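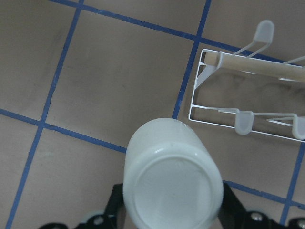
# Brirno Grasp Planner

Brirno is the piece of software that sits between your wrist camera and your gripper and decides, many times over the course of a job, where the fingers ought to go. It started life as a set of scripts that Hanne Ladefoged wrote for her own bench, and it has grown a good deal since then (the scripts are still in there somewhere, and we're rather fond of them).

We built it for folks who handle ordinary household things: tubs, jars, bottles, boxes, the plain white plastic container with no label and no pattern for a camera to hold on to. Pale, rounded, matte objects used to give us fits. Brirno works from the outline of the rim and the shading along the side wall, and it will happily plan a two-finger grasp from the left and right even when the camera is looking at the thing almost end-on.

## What you get

- **Planner.** Proposes up to 20 grasps per view and ranks them. You can take the top one or write your own rule for choosing.
- **Floor map.** Tape lines on the floor are read as a grid, so the arm can be told "next square over" instead of a string of numbers. Plain colored tape is fine!
- **Keep-clear zones.** Wire racks, stands and other see-through things can be marked by hand in the viewer, and the planner will route around the whole outline, gaps included.
- **Replay.** Every plan is saved with the camera view it came from. Version 2 holds the last 500 before it starts dropping the oldest, and you can pin any you want to keep.

## What you'll need

A parallel two-finger gripper, a small color camera mounted at the wrist, and a Linux computer on the same network as the arm. A depth camera helps with clear plastic but you can certainly get going without one. Setup includes a short camera alignment step, and please do run it again any time you loosen a mounting bolt, even a little.

## Good to know

Brirno plans the grasp and the approach. Force limits stay with your arm's own controller, so set those first. Racks with thin wire arms are still best marked by hand, as the automatic outline tends to miss the hooks. Villads Fogh is working on that and hopes to have it in the August update.

## Ordering

Part number 1294, sold as a download with one year of updates. School and lab pricing is available. Write to Védís Skov on our sales desk with your gripper model and camera type, and she'll tell you plainly whether the two will get along.

Page last updated May 22, 2023.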